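### 3.2 Source material and preparation

The corpus consists of 400 printed pages of business and administrative English, drawn from course handouts, internal reports and translated articles. Most of the pages were supplied by two document offices, Bustura and Cultard, which keep paper copies of material whose electronic versions have been lost. A smaller share came from the Namstead reading room. Pages with handwriting over the body text were excluded at intake, as were pages set in more than one column.

Each page was assigned to one of three classes according to the origin of its English: written by a native speaker, translated by a professional, or translated by other means. Class labels were taken from the accession records where these existed. For 26 pages the records were incomplete, and the label was set by two readers working separately. Pages on which the readers disagreed were kept in the corpus but left out of the class comparisons in Section 4.

Sentence boundaries were marked by hand. Automatic splitting performed poorly on translated text, where a single sentence often carries several loosely joined clauses and the subject of the later clauses is not restated. We followed the Boonyarit guidelines for such cases: a new unit begins at each finite verb with its own subject, whether or not the printed punctuation supports a break. Headings, page numbers and table cells were not segmented.

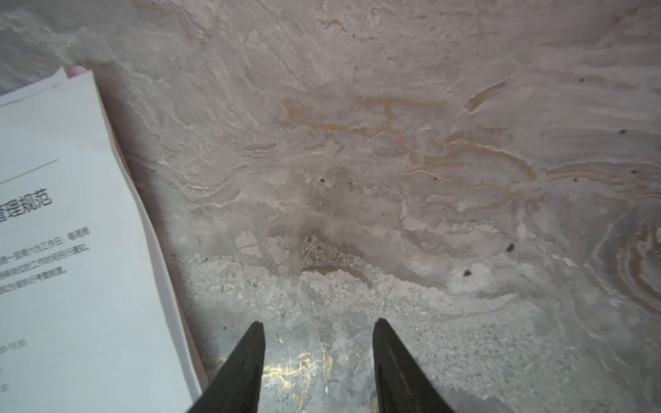
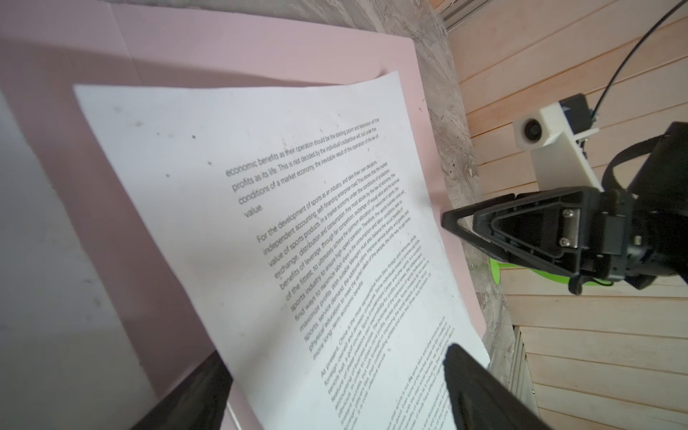 **Figure 2.** Printed source pages: a stack of sheets (top) and a sheet of running text (bottom).

Wording was transcribed as printed, including errors of agreement and repeated words. A phrase such as "economic benefits as their operation should be the starting point," legible in Figure 2 (bottom), is difficult to parse in isolation, and a transcriber will tend to repair it without noticing. To limit this effect, transcribers worked line by line and did not see the following line until the current one had been entered. A second transcriber then checked 80 pages against the paper originals. Differences were settled by returning to the page, with no appeal to the sense of the passage.

Three measures were computed for each unit: length in words, number of nouns per finite verb, and distance between a pronoun and its nearest possible antecedent. The third measure is undefined for units without a pronoun, and these were dropped from the relevant averages. Where a pronoun had two antecedents at equal distance, the earlier one was used. Plural pronouns with no plural noun in the same paragraph were coded as unresolved and counted separately.

A further 21 pages were set aside before any coding began and were used only to train the readers. They do not appear in the results.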